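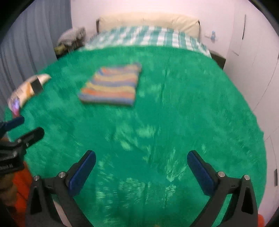
Hello again, and thank you for being so patient with this ticket, I know it has been sitting open far longer than any of us would like. I have gone back through the whole batch from Hotdale, all 1,284 episodes, with the house rules for soft-goods work open beside me, and I think most of the rejections come down to how we have been reading rule 2 (the one on start position). The rule says both pads must be apart, empty and in full view before the first movement, with the target area visible between or beyond them. Taking the bedroom set as our reference, with the pads wide open over the green blanket and the folded striped cloth lying further up the bed, I would call that a perfectly good start, and yet the checker has been marking starts very like it as "target unclear".

Status: open, waiting on Wada
Raised by: Fundetti annotation desk
Affects: start-position check, bedroom and linen tasks

What we have tried so far

First we cleaned the lenses and ran 30 episodes again. No change at all, I'm sorry to say, though the lenses did need doing!

Then Kazuhiro Matsuda suggested turning off the pile-texture filter. His thinking was that a shaggy blanket brushed in different directions gives the checker a lot of false edges, and that it was losing the smaller cloth among them. With the filter off, 466 of the rejected episodes passed, which cheered everybody up no end. The trouble is that a handful of truly bad starts passed as well, including several where the operator had already taken hold of the cloth, so please do NOT leave the filter off on live batches. I have put it back on for Hotdale.

After that we went back to the written standard, and here I have to own up to something. The April revision says "one target item per surface". We had all taken it to mean that nothing else may be on the bed. Kazuhiro wrote the line and tells me he meant one item named in the task sheet, and that other belongings may stay where they are so long as they don't touch it or cover it. So a package lying off to one side is fine. A package on top of the cloth is a fail, and the operator should clear it and begin again.

Interim practice, until the checker is updated

Name the item in the task sheet by colour and kind, for instance "striped cloth, folded".
Start with the pads open and empty, and hold still for a slow breath.
Leave a clear gap between the named item and anything near it.
If a second gripper is in view, keep its jaw away from the named item until the task calls for it.
Don't smooth the bedding between attempts unless the sheet asks for it. (I know, I know, I find it very hard to leave alone too.)

Still to do

Wada to say whether the filter can be set per task instead of per site.
Corkeo to reword the April line. I have sent them a draft, a bit wordy, they are welcome to trim it.
Fundetti to hold the remaining rejections and not delete them, please, as we shall want to run them again.

Do shout if any of this is muddled, and I'll add to the ticket as soon as Wada come back to me.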